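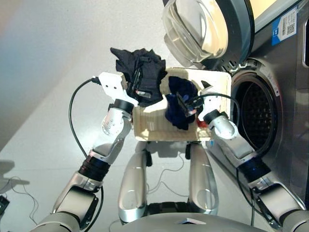

Unit 4: The Laundry Task
Handout for lab sections
Instructor: Nam-gil Shim. Lab lead: Jin-sol Yeon, room 521

Read this before your section meets. Bring a charged laptop and the log sheet from Unit 3. Sections start on the hour and the robot is powered up before you arrive.

1. What the task is

The robot starts in front of a front-loading washing machine. It has to open the door, get the clothes into the drum, and close the door again. Setting the cycle is not part of this unit. Each team records demonstrations by teleoperation, trains a policy on them, and runs the policy in the last week of the unit.

We break the task into stages and score each stage separately:

Reach. The arms leave the rest pose and come to the door or the clothes.
Door. The door is swung open far enough that an arm can pass without touching it.
Transfer. The clothes go from the carrier into the drum.
Clear. Both grippers are out of the opening and nothing hangs over the gasket.
Close. The door is pushed until it latches.

A stage counts only if the one before it counted. If a sock ends up on the floor during Transfer, stop the episode, mark it F, and reset. Do not pick it up by hand and keep recording.

2. The door

Most failed episodes last term failed at the door. The handle side moves on an arc, and beginners pull in a straight line. The fingers then slide off or the arm hits its torque limit. Pull a short way, let the wrist turn with the door, then pull again.

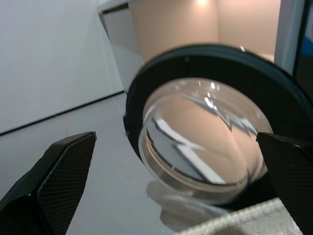 The glass is the second problem. A curved, clear surface gives poor depth readings, and reflections on it move when the wrist moves. Man-sik Ra's team tried to locate the door by fitting a circle to the glass and got a different center in nearly every try. They switched to the dark ring and the fit settled down. Use the ring.

Never close the fingers on the gasket. It tears, and the replacement comes from Lestent and takes most of a month.

3. Carriers

You may load from a tray, a basket or a cardboard box. Pick one by Wednesday and tell Jin-sol which it is, so the episodes can be filed under the right name. The two-arm lift is the same in all three cases: both grippers make contact, both squeeze, then both rise together. If one side leads, the load tips toward the other.

Boxes are light but they bend. Keep the squeeze setting low and replace a box when its edges get soft. A large box held high also blocks the head camera, so lower it before you look for the drum.

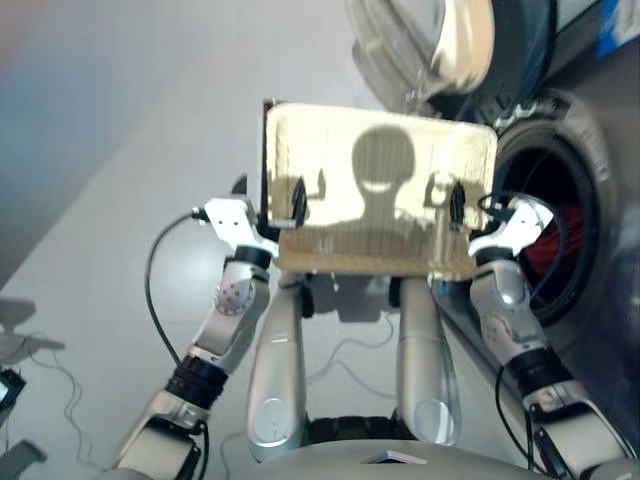
Can we train on episodes from more than one carrier?
You can, as long as each episode is labeled with its carrier and your report gives the results for each one separately. Chang-ho Yook's team mixed two last December and had to relabel 74 episodes by hand before they could say anything about either.

4. Recording

Each team records in its own folder on the Wudell drive. The shared set from earlier terms has 561 episodes and is read-only. Check these before you press record:

Both wrist streams and the head stream are live.
The cables behind the grippers have slack at full reach.
The floor in front of the machine is clear of anything you don't plan to use.
The emergency stop is in someone's hand, not on the table.

Start position should vary a little from episode to episode. Shift the carrier, change which clothes go on top, turn the basket. A policy trained on one layout will learn that layout and nothing else.

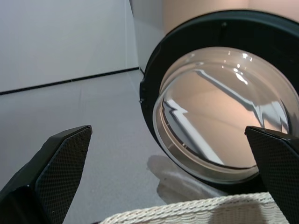 Wrist views are the ones to check first when you review. If the fingers cover the rim of the door at the moment of contact, the policy has little to work with, and you should come in at a different angle next time. Eustaquio Becerra wrote a short script that plays the wrist and head streams side by side — it is in the tools folder, with a readme.

5. What to hand in

One report per team, no more than 9 pages with figures. Include the stage table, the failure list with a line on each failure, and one change you would make to your own demonstrations. Code goes in the team folder. Late reports lose one grade step per day.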